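Getting More Out of the Tube: notes for the packaging evening

Start with the question to the room. Who folds the end, who squeezes from the middle? Hands up for each. Don't comment on the result, move on.

Explain where the numbers come from. Procházka ran the household diary for us, and 488 homes kept it to the end. They wrote down when each tube was opened, when it was thrown out, and where people pressed. Between them they went through 2,157 tubes. Say clearly that this is a diary study and people fill in diaries late.

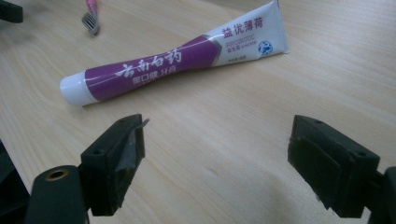
Harton, November

Leave the slide up while you talk about shape. A tube has two ends that behave differently. The cap end is round and stiff. The other end is crimped flat, and the paste near it has the longest way to travel. Point to the creases in the middle of the tube. Soft plastic keeps a crease, and paste can sit behind one.

Someone may ask what the label says. The big white writing on the purple is Yunnan Baiyao, the brand. The English word near the crimp is PROBIOTIC. We are not testing the paste tonight, so keep this short and go back to the plastic.

Next point, the toothbrush. Most people in the diary put on a strip as long as the bristles because that is how they learned it. A shorter strip makes the tube last longer than any squeezing trick does. Ask people to check the directions on their own tube for the amount.

Then the Jetel key. Hold it up, pass it along the rows, get it back. It slides over the crimp and winds the tube toward the cap. 118 of the homes used one. They liked it for the first month, and then a good part of them left it in a drawer. If time is short, skip the demonstration and only pass it around.

Flattening the tube on the edge of a counter does nearly the same job. Use the sample tube from the box for this, cap closed. Press from the crimp down with the handle of a brush. Two passes are enough.

Last part is cutting the tube open. Some people do it every time. Scissors, straight across below the crimp, and use the rest within a few days. Mention the sharp corners.

Questions until 8:30. The Hindiren handout is on the table by the door, and the key goes back in the box.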